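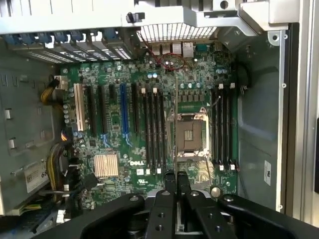

Figure 12.1 A green Dell motherboard in a gray metal computer case.

Chapter 12
Who Speaks for the River?

On a Thursday evening in September, the public hearing in Lockwood ran so long that the last speaker, a retired schoolteacher named Arvo Kallio, didn't reach the microphone until well past ten. He had brought a petition with 407 signatures, and he wanted the county board to protect the strip of woods along the Varkudier, where he had fished since he was a boy.

Now, you may have sat through an evening like that yourself, or been dragged along to one by a parent, and wondered what all the talking was for. It's a fair question, and we'll spend a good part of this chapter on it. Local boards make a surprising number of the decisions that shape the land and water around us – where a road goes, how close a parking lot may come to a stream, what happens to the trees in between.

We'll start with the hearing itself, then follow Kallio's petition through the 50 days before the board's vote.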